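Brullholm Moot

The Brullholm Moot is a yearly mock appeals contest for law students, held over one long weekend in August at the Brullholm School of Law. Teams of two or three argue a made-up case before a bench of practicing lawyers, and they're expected to be ready for either side of it, with the side drawn by lot an hour before they stand up.

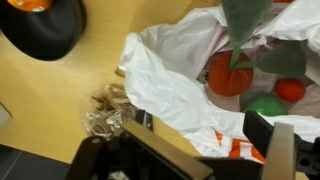
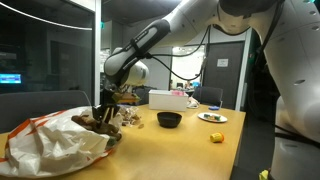

According to Þórey Briem, the hour after the draw is where most rounds are won or lost, and a team that spends it rewriting its opening "will sound like it's reading somebody else's mail."

Format

Each team gets 60 minutes in all, counting questions from the bench, and the judges are a talkative bunch, so a speaker who plans to fill the whole time with a prepared speech is in for a surprise! Written briefs are sent in ahead of time and marked separately. The top score a team can reach is 391 points, with the larger share given for oral argument (this was the other way around in the early years, and some former competitors still grumble over it).

The problem

The case for each contest is written fresh and usually turns on one narrow point of contract or property law. The best remembered is probably Ragnarsson v. Zender, a quarrel over a shared driveway that grew, by way of several cross-claims, into a record of 275 pages. Later problems have been kept a good deal shorter.

Records

The highest winning score is 287, earned by a Zavham College team led by Fergus Carnegie, who also took the best speaker prize that Saturday. Zavham has reached the final more often than any other visiting school.

See also: Moot court; Oral argument; Appellate brief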